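Laundry afternoon, April. The Skoltville flat again, the back bedroom this time. 

For anyone new – this is the folding page. Kitchen gallery is separate, so is the hallway closet, which still isnt finished. Everything gets folded on the bed because the table in the other room is full of Kivness boxes and will stay full until the shelves go up. Bed is the right height anyway. Floor is murder on the knees.

## On the bed

Cream duvet, pulled more or less flat. Dark blue on top of it. Stuff left on the furniture in the corner, papers and boxes, I know, next month. 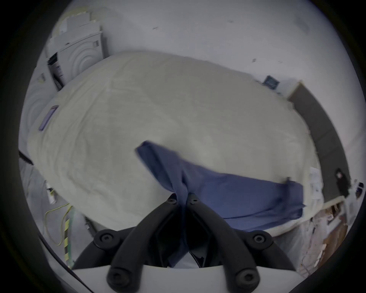 Flat surface first, that's the whole trick for me. If the cover is lumpy the shirt comes out lumpy, and then you do it over. I give it one good tug from each corner and leave it. No ironing in this house, the iron went to my sister's and never came back.

The duvet cover is a Mägi one, bought at the outlet, 372 washes on it by now at a guess. Ok maybe not that many. Still holding up, the buttons less so. Would buy again in the same color – every sock and every bit of lint shows up on it, so things dont get lost in the bedding.

## Blue T-shirt

Plain cotton knit, the soft kind that wont hold a crease unless you make it. My order for these:

- lay it out sideways, neck to one end
- smooth from the middle outward, palms not fingertips
- fold over lengthwise, long edge to long edge
- sort out the collar before going any further, it always bunches
- sleeves in, then thirds

Collar is where I lose time. Shoulder seam wants to stand up and if you fold over it you get a ridge that shows when you wear the thing. Pull it out by both ends, lay it back down, carry on. Takes 2 goes sometimes.

Partway through, long fold across the middle, neck end still a mess:
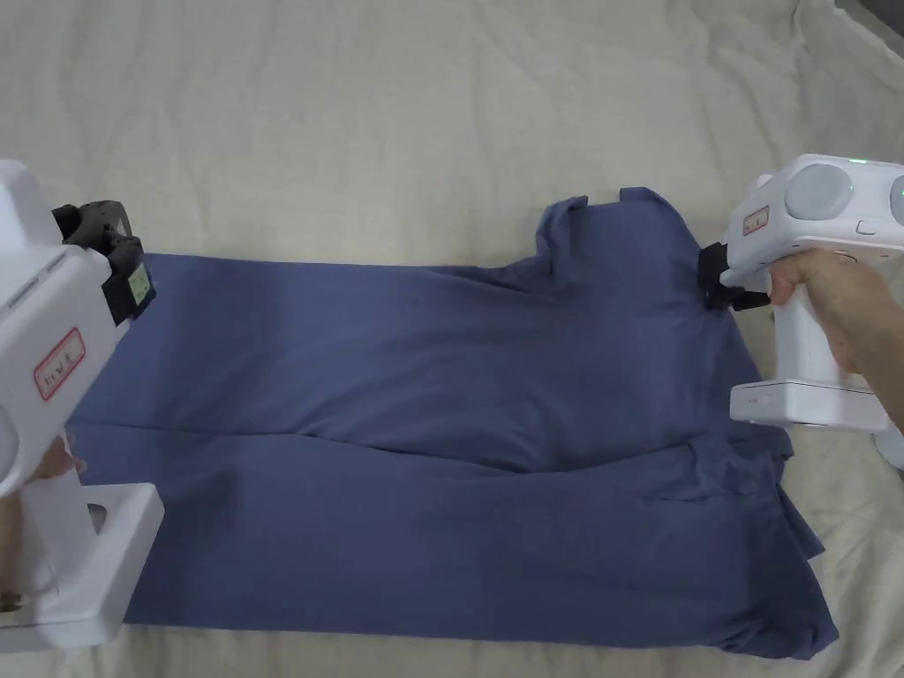

## Where it all goes

Folded tees go upright in the second drawer, Ferkaler dividers, the narrow size. Dark ones at the back, light ones in front. Anything that doesnt fit goes in the donate bag, no second pile. Bedding goes on the top shelf once theres a top shelf.

Towels next time, probaly in the morning when the light is better in there. Closet gallery after that.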